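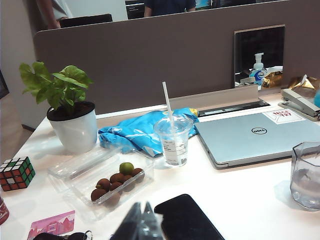

Figure 3. Desk with a potted plant, a Rubik's cube and an open plastic food container.

4.2 What readers mean by "easy"

I went into this part of the study with a hunch, and I may as well own up to it. I thought that when people reviewing women's fiction called a novel "an easy read," they were being a bit snooty about it. So I pulled 100 reader reviews from the Keltance set (the full set has 3,000, and I wasn't going to hand-code all of those!) and sorted them by what the word seemed to be doing in the sentence.

In 43 of them, "easy" was plain praise. The reader had been tired, or sick, or stuck on a long train ride, and the book had been good company. In 45 the word came with a small apology attached, something like "easy, but well written," as if the two might not normally go together. The rest I couldn't place with any confidence, and Mahtab Moradi, who coded the same reviews separately, couldn't either.

We argued about the middle cases a lot. Mahtab reads "but" as the reader guarding herself against other readers. I read it as habit, the kind of thing you pick up from the backs of paperbacks. Behrouz Babaei (2019) makes a similar point about the word "light" in his work on the Kikstead book clubs, though his members were talking out loud, and people hedge differently when a friend is sitting across from them with the same book. 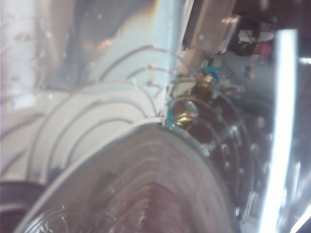
What surprised me more was how often setting came up next to ease. Reviewers who liked a book set abroad tended to say the pages flew by, even when the same review grumbled that nothing much happens until the second half. Pouran Sharifi calls this "porch reading," and I've borrowed the term in Table 5. It fits the farmhouse novels very well. It fits the city ones less well, and I haven't found a better word for those yet.

I should add that the reviews posted in December look different from the others. They're shorter, they mention gifts and mothers-in-law, and hardly any of them apologize for anything. I kept them in the sample but marked them separately, and section 4.3 goes through them on their own.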